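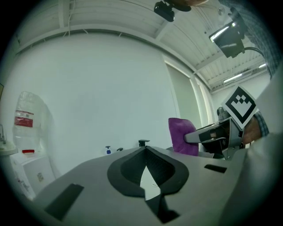 **手持夹爪换 Skuder 还是继续用 Brevano,各位说说**

**板凳工 · 楼主**

我们组从九月开始对比两款手持夹爪,Brevano 是旧的,Skuder 是新到的样品。任务就一类:夹软东西,布头、海绵、毛绒面料,夹起来再放到另一处。每款都由同一个人先练 13 遍再计数。

目前的感受:

- Skuder 开合行程短,手指不容易累,但夹薄布时常夹成一团。
- Brevano 扳机偏硬,录到下午手酸,不过夹薄布比较稳。
- 鱼眼镜头两边用的是同一型号,画面边缘的墙和门框都弯得厉害,标定后残差差不多。

预算只够再买 6 把,想听听用过的人怎么选。

---

**sonninh_lab**

我是 Sơn Ninh,两款都用过。建议先别看手感,先看码的跟踪。标记码装在夹爪顶上,双手任务里一只手伸到另一只手前面,视野里有时只剩一个斜着的码。我们那边 Brevano 的码座高一点,被手腕挡住的次数少。

另外问一句,你们的控制器是哪家的?

---

**板凳工 · 楼主**

控制器是 Solcombe 的,两款夹爪都接得上。Skuder 需要改一个串口参数,说明书第 7 页有写,字很小。

---

**卷尺**

不同意楼上先看码座的说法。码座可以自己打印一个加高的,一晚上就好。扳机和传动换不了,录的人手酸了,后半段数据质量就往下掉。我选 Skuder。

薄布夹成一团,多半是指尖太硬,贴一层硅胶试试。

---

**sonninh_lab**

加高码座试过。高了之后稍微一碰就晃,位姿会抖,得重新标定。你说的一晚上只算了打印时间。

硅胶贴片同意,两款都该贴。

---

**卷尺**

晃是因为你只用一颗螺丝吧?我用两颗加一个小垫片,录了 3000 条没重新标过。

---

**sonninh_lab**

确实是一颗。垫片厚度方便说一下吗?

---

**老面**

插个别的话题。录的时候注意袖口。格子衬衫、深浅相间的那种,靠近标记码的时候我们的检测器误检过,换成纯色护袖就没有了。不知道你们用的检测库是不是同一个。

---

**卷尺**

垫片厚度我回去量。格子误检我没遇到过,阈值设太松了吧。

---

**老面**

阈值是默认的。调紧了,远处的码又丢。所以最后还是选了护袖。

---

**板凳工 · 楼主**

护袖记下了。线的问题也说一下:相机线从侧面绕出去,抬手的时候会扯到。Brevano 自带线夹,Skuder 没有,我拿扎带绑的,绑紧了影响转腕。你们怎么走线?

---

**卷尺**

往手腕方向走,留一个拳头大小的余量,再用魔术贴固定到小臂上。不要扎带。

---

**小葵在调参**

有人用过 Sầm 的夹爪吗?报价低一截,指尖能单独换,想知道耐不耐用。

---

**sonninh_lab**

借来用过一阵。指尖不错,开合有虚位,小件夹不准。只夹布和海绵的话够用。

---

**板凳工 · 楼主**

更新一下。Skuder 贴了硅胶,薄布好多了,厚一点的绒面反而会粘在指尖上,松开以后不掉。撒了点滑石粉,前几遍管用,后面又粘。

暂定两款各买一半,双手任务混着用,左手 Brevano,右手 Skuder。

---

**老面**

混用的话左右开合宽度要分别归一化,别共用一套参数,我们在这上面返过工。

---

**卷尺**

我还是觉得应该统一。混用以后坏一把,备件要备两套。粘绒面的话换带纹路的硅胶,别撒粉,粉进了导轨很难清。

---

**板凳工 · 楼主**

粉已经停了。带纹路的硅胶下单了,到了再来回帖。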